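Questions I get asked about sorting books and papers

Posted Thursday, September 5, 2024

I've been writing about my desk (and everything that lands on it) long enough now that the same questions keep turning up in my inbox. I've put my answers on one page so I can send people a link. If yours is missing, send it over and I'll add it when I get a minute.

Where do you start when the desk is covered?

At whichever corner annoys me most! I know some people swear by emptying the whole thing onto the floor first, but I've tried that and ended up stepping over piles until bedtime. I clear a patch big enough to open a book on and work outwards from there. Phone in another room, kettle on.

How long does it take you?

A small sort takes me 36 minutes, and I know that because I timed it for a bet with Treasa Ó Gríofa, who said I'd never manage it under the hour. A big one, say after the June clear-out when all the course notes come home, is an afternoon and a bit of the evening. I don't count the time I spend reading things I'd forgotten I owned.

Do you file books and papers together?

Sometimes, yes. If I've got a workbook and the handouts that go with it, I'd much sooner have them side by side than the book on a shelf in the hall and the handouts in a drawer. Proper reading books go on the bookcase. Anything I use sitting down at the desk stays at the desk.

What's the best sort of file organiser?

I get on well with the open-topped ones with fixed dividers. I've had the stacking tray kind and everything I put in the bottom tray stayed there for years. With upright slots I can see the edges of things and pull one out without lifting the rest. I have a Sitik one at home and it's been fine, though the feet came off and I had to glue them back on (badly).

Mine keeps tipping over. What am I doing wrong?

Probably loading one end first. Put your heaviest book in the middle, then one either side, then the thin stuff. Loose sheets on their own will also slump and curl over, so put them in a folder before they go in a slot.

Should books go in spine up or spine down?

Down, or spine facing out if the slot's deep enough. I used to do it spine up so the pages rested on the bottom, and the weight of the pages slowly dragged one of my good hardbacks out of its cover. Aidan Ó Briain disagrees with me about this and has written to say so 5 times. Hello, Aidan.

How do you mend a book that's coming apart?

It depends if I care about it. Clear tape is fine on a workbook I'll be finished with by Christmas. For anything I want to keep I take it to the bindery in Brusodbridge, where they use proper glue and tut at me.

How many sheets can you get in one slot?

A whole ream, 500 sheets, went into one of mine, and then I couldn't get it out again. Half that is much more comfortable. My label maker (a Tasta, second-hand) prints a narrow strip that sticks nicely to the front of each divider, so I can tell what's what when they're full.

Can I see what you mean about having a second table?

Yes, this comes up a lot, so have a look at these.

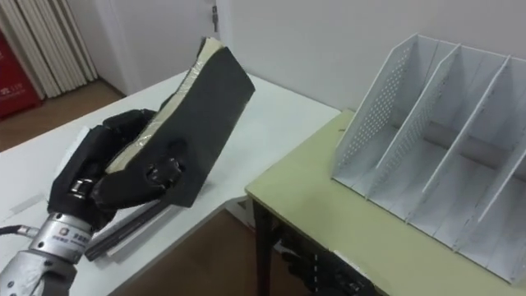
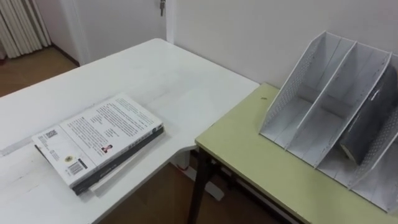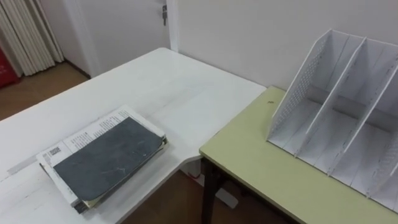

I came round to the two-table way of working after years of trying to do everything on one desk, shoving the organiser along every time I needed elbow room and generally losing my temper with it. One surface is for sorting and the other is for storing, and I try very hard not to let them mix. In the last picture the dark-covered book and the papers are on the white table and the white organiser stands on the pale green one, and that's the split I mean. A lower second table is handy too, as you're looking down into the slots. If you've no space for another table, a sturdy stool beside the desk does nearly as well. I used one for ages in the flat on Buckley Road, number 2415, where the desk only just fitted under the window.

What do you do with the things that don't belong anywhere?

One folder, marked "later", and I go through it when it gets too fat to close. Half of it is usually out of date by then and goes straight in the recycling. Old warranties, mostly, and maps of places I've already been to.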